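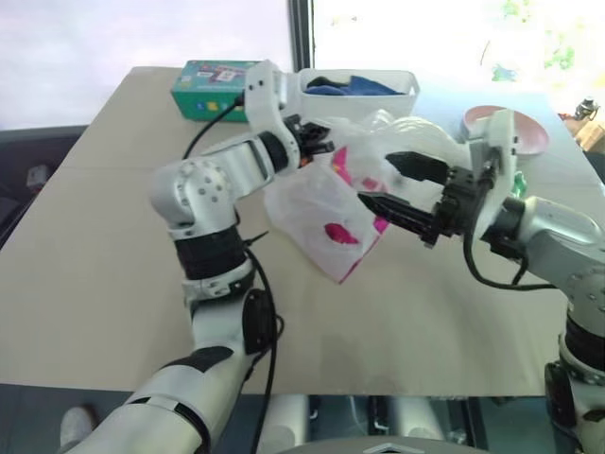

Two robot arms holding a printed plastic bag over a covered tabletop.

Operations Management, Unit 6
Handout: Setup time, lot size and the cost of changing your mind
Prepared by Heloísa Paiva

Welcome back, everyone. Last time we left the Dumik plant with a scheduling board full of orders and a foreman, Gijs, who had a very strong opinion about how large each lot should be. I promised we would look at whether his opinion holds up, and that is the job for this unit. Please have your notes from Unit 5 nearby, especially the page on inventory holding costs (the one with the sawtooth drawing that came out rather better on paper than it did on the whiteboard).

6.1 What we mean by setup

A setup is everything that has to happen between the last good piece of one product and the first good piece of the next. I want you to be a little stubborn about that definition. People will tell you that a changeover takes 20 minutes, and what they mean is that it takes 20 minutes to swap the tooling. They leave out the walk to the tool crib, the wait for the forklift, the first few pieces that go in the scrap bin, and the conversation about who has the right wrench. All of that is setup. If the machine isn't making something you can sell, the clock is running.

We divide setup work into two kinds:

Internal setup: work that can only be done while the machine is stopped. Taking out a die, for instance, or cleaning a nozzle.

External setup: work that could be done while the machine is still running the previous job. Fetching the next die, printing the paperwork, warming up a mold on a side bench.

Notice the word "could." In most shops, a good deal of external work is being done as if it were internal, simply out of habit. Whoever set up the routine twenty years ago did it that way, and it got passed along like a family recipe.

6.2 The old argument for big lots

Gijs Hoekstra's reasoning at Dumik goes like this. A changeover on the molding line is expensive. If you make 100 pieces after each changeover, every piece has to carry one hundredth of that expense. Make 300 and each piece carries only a third as much. So make 300, or better still, make more.

There is nothing wrong with the arithmetic, and I'd ask you to be kind to it, because many of you will work for someone who believes it. The trouble is with what gets left out. Those extra pieces have to sit somewhere. They have to be counted, moved, insured, and moved again when something else needs the space. While the line is making them, it isn't making the thing a customer is waiting for. And if there is a flaw in the first piece, there is a fair chance it is also in the last one, only now you have a whole lot to sort through.

You have met the classic formula for balancing these costs, the economic order quantity. To refresh your memory:

Q = square root of (2 x D x S / H)

where D is demand for the year, S is the cost of one setup, and H is the cost of holding one piece for a year.

Look at S for a moment. The textbook treats it as a given, like the weather. Everything interesting in this unit comes from treating it as something you can change. Because S sits under the square root, cutting it to a quarter of what it was cuts the best lot size in half. Try it with any numbers you like and you'll see it come out that way every time.

6.3 A worked example

Let's use the small bracket from the Dumik case. Demand is 1064 pieces a year. One setup costs $50, and holding one piece for a year costs $4.

2 x 1064 x 50 = 106,400
106,400 / 4 = 26,600
Square root of 26,600 = 163 (rounded)

So the formula suggests lots of 163, which is already a good way below the 300 that Gijs would like. Now suppose the team gets the setup cost down to $12.50.

2 x 1064 x 12.50 = 26,600
26,600 / 4 = 6,650
Square root of 6,650 = 82 (rounded)

With lots that size the line changes over 13 times a year for this part instead of six or seven, and it still spends less on setups in total. Do check that last claim yourself – it's the sort of thing I like to ask about.

A word of caution. S should include only costs that really go up when you do one more setup. If the setup crew is on salary and has time to spare, an hour of their wages may not belong in there at all. On a bottleneck machine, on the other hand, an hour lost is an hour of sales lost, and S may be far higher than the accounting sheet says. We had a lively discussion about this in April with Benjamín Medina's section, and I don't think we fully settled it.

6.4 Bringing setup time down

The usual order of work is:

1. Watch a real changeover from start to finish and write down every step with its time.
2. Mark each step internal or external.
3. Move the external steps outside the stop.
4. See which internal steps can be turned into external ones.
5. Shorten whatever remains.

Students always want to jump to step five and buy quick-release clamps. Clamps are lovely, but please do the first three steps before spending any money. In the Skavance reading you'll find a packaging line where almost half the stopped time was spent looking for things.

6.5 For Thursday

Read the Skavance case and Riet Van Hecke's short note on sequencing, which deals with the order of jobs when setups depend on what ran before (light colors ahead of dark ones, and so on). Then work through the following:

a) Redo the example in 6.3 with a demand of 1118 pieces. How much does the lot size move, and does that surprise you?
b) Pick a changeover from your own life, such as switching a kitchen from dinner to baking. List the steps and mark them internal or external.
c) Write half a page to Gijs explaining why you would or wouldn't go along with lots of 300. Be polite, he has been there a long time.

Hatsue Yoshida will be holding the problem session as usual, and she has asked that you bring your calculations written out, with units.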